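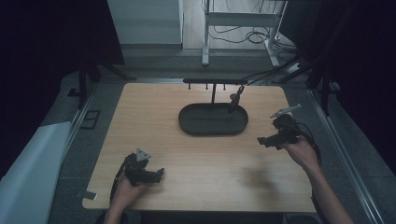
Iveck Adds Recyclable Mono-Material Pouch Line for Dry Foods

5/8/18 --- Flexible packaging converter Iveck has started commercial production of a stand-up pouch made entirely from polyethylene, aimed at makers of rice, dried beans, nuts and breakfast cereal. The pouches are made at the company's Skovum plant, where a new laminating line was installed in April.

Most stand-up pouches on store shelves combine two or more plastics, and those layers are hard to separate once the pack is thrown away. The new pouch, sold under the name Aryee, uses 2 layers of the same polymer. It can go into store drop-off collections that accept polyethylene film.

"Customers asked for a pouch that would run on the filling machines they already own," said Elikem Zakaria, commercial director at Iveck. "They may need to lower the sealing temperature a little. The rest of the setup stays the same."

Aryee pouches come in 31 stock sizes, with or without a press-to-close zipper. The zipper is also polyethylene. Printing is available in up to eight colors, and the minimum order for a printed pouch is 2,000 units — low enough for small brands and seasonal products.

Menley, a regional packer of dried fruit, is the first customer to move its full range to the new format.

"We ran trial packs through the winter and checked seals on every shift," said Abdul-Rahman Zakaria, operations manager at Menley. "The larger bags took longer to get right than the small ones."

Iveck plans to add a version with a higher oxygen barrier for coffee and ground spices. Sample packs of 100 unprinted pouches can be ordered now through the company's sales office in Skovum.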